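Donditz Changes Its Evening Electricity Price, and Kitchens Feel It First

Last updated: Thursday, 4:40 p.m.

Households in Donditz will pay more for electricity in the early evening from the beginning of January, the town utility Lindska has confirmed. The new price applies between 5 p.m. and 8 p.m. on working days. In the night hours, from 10 p.m. until 6 a.m., the price goes down.

The change concerns 2993 homes which already have the new kind of meter. Homes with an old meter stay on the single price until their meter is replaced, and Lindska did not want to give a date for this. The company says only that the work goes street by street, starting from the station side of the town.

In the evening hours the price of one unit will be 20 percent higher than now. Lindska explains the decision with the load on the line that comes over the hill from Cladmont. This line was built when Donditz was much smaller, and in winter it works close to its limit in the hours when people come home, turn on the heating and begin to cook.

"We do not ask people to eat dinner at ten o'clock," said Kerstin Nolte, who is responsible for customer prices at Lindska. "We ask them to look at what is running at six o'clock and to think if all of it must run at six o'clock. The dishwasher can wait. The dryer can wait."

According to Nolte, a second line from Cladmont would be the better solution, but it would take several years to build and the cost would also come back to the customers in the end. She said the company has compared both ways and decided to try the price first. After the winter the figures will be shown to the town council, which can ask for the evening hours to be made shorter.

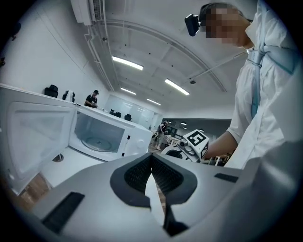
Not everybody in the town is satisfied with this. At the information evening in the old school on Imai Street more than one person asked why families should pay for a line that is too weak. Over 200 people came, and a part of them had to stand in the corridor, where it was difficult to hear the answers. The meeting was planned for one hour and lasted almost two and a half.

Lieselotte Hollmann, a retired cook who lives near the market, stood up early in the discussion and received applause. She said that older people have their habits and that many of her neighbors eat at half past five, as they have done all their lives. "I can put the washing machine on at night, but then the man under me cannot sleep," she said. "So who decides which of us is right?"

The question about noise came back several times. Most apartment houses in Donditz have a rule which forbids washing machines after 9 p.m., and the cheap hours begin only at ten. The owners of two large houses on the river side have said they will discuss the rule with their tenants before the winter. Lindska answered that house rules are not the business of the utility, an answer that was not received very well in the room.

Other people were more positive. A father of three children said that he works late shifts and already does the laundry when he comes home, so for him the new price is a small present. A woman who charges her electric car in her garage also expects to save money, because the charging can be set to start after ten.

How much the change will cost depends on the home. Lindska gave the example of a family in a middle-sized apartment with an electric stove and without electric heating. If this family changes nothing, it will pay 50 crowns more in a normal winter month. If it moves the washing and the dishwasher to the night, the bill should stay nearly the same. For houses with electric heating the difference is bigger, and the company advises these customers to come to the office and speak with somebody before the new price begins.

Nolte also gave some simple advice for cooking. A small amount of food needs less electricity in a microwave than in a big oven, and a lid on the pot makes a real difference. Soup or stew for two days can be cooked on the weekend, when the evening price does not apply, and only warmed up later. She added that the oven can be turned off a few minutes before the food is ready — the heat inside is enough to finish it.

Some in the audience found it a little strange to receive cooking lessons from the electricity company. Hollmann said afterward that the advice was correct, but that she had known it for a long time and her mother before her too.

Small businesses are for the moment not included. Bakeries, restaurants and shops have separate contracts, and these run until the end of next year. The owner of a small restaurant beside the bridge asked what happens then, as his kitchen cannot be moved to the night. Nolte said that nothing is decided and that the businesses will be invited to a meeting of their own.

Customers who have difficulties paying their bill can ask Lindska to divide it into smaller parts without extra cost. This was possible before as well, but few people knew it, and the form was hard to find. It is now available at the office counter and at the town library.

All homes with a new meter will receive a letter with the exact hours and prices. Those who are not sure which meter they have can look at the front of it — the new ones have a digital display, and the old ones have a turning wheel. The Lindska office is open on working days from 9 a.m. to 3 p.m., and during the first weeks of the new price it will stay open until 6 p.m. on Thursday.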